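Setting Up a Pick Task in Vudau (Trial Version)

Vudau is a simulator that promises you'll be grabbing mugs in 5 minutes. It took me 46, but I read the manual, so that's on me. What follows is the route I'd take again.

Step 1. Load the arm and the gripper
Open the starter room and add both from the parts list. Save right away. The undo button has opinions.

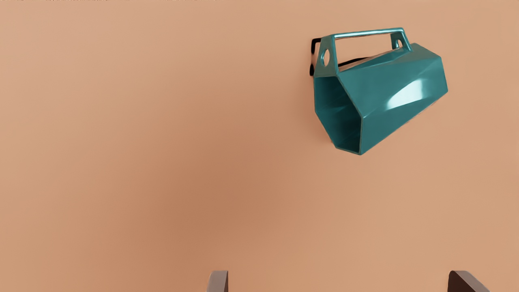 Set the physics rate to 200 before you touch anything else. The default is lower, and small parts jitter on it like they've had espresso.

Step 2. Place the views
You want one close view and two wide ones. The close one eats the most memory, so keep it small.

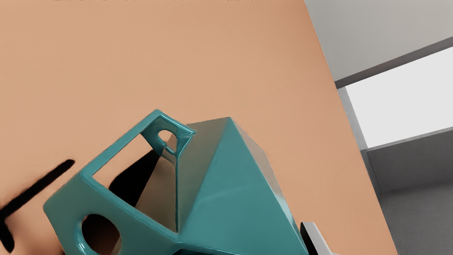
Lighting is where the trial version gets stingy — you get one preset and a brightness slider. I left the slider alone. A glossy teal finish like this one throws bright highlights along every crease, and turning things up would only make the edges harder to pick out.

Step 3. Run the grasp
Press Run, then keep your hands off the mouse. Clicking in the window pauses the clock, a feature I discovered four times.

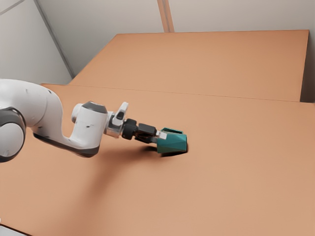
Step 4. Save the run
Pick Export, then Full Log. Name it something you'll recognize in September. Mine is called 3178, and I already regret it.

Juwita Harahap at Parkero showed me the batch option, hidden under Tools, then More Tools. Tick it if you want the runs saved overnight.

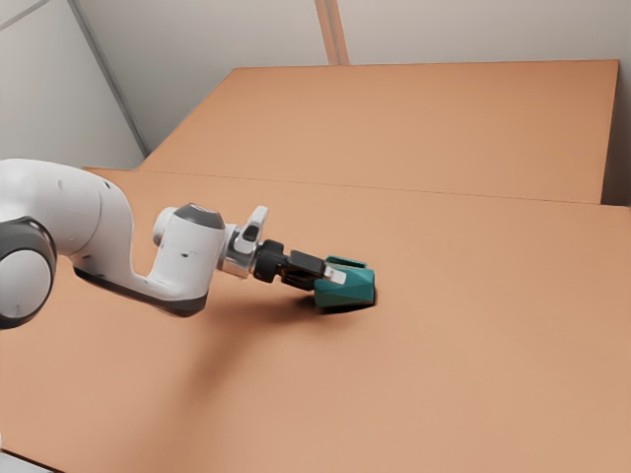 Do I need the paid version to export?
The trial exports full logs, one run at a time. Batch saving works for the first 5 runs and then asks for a license key.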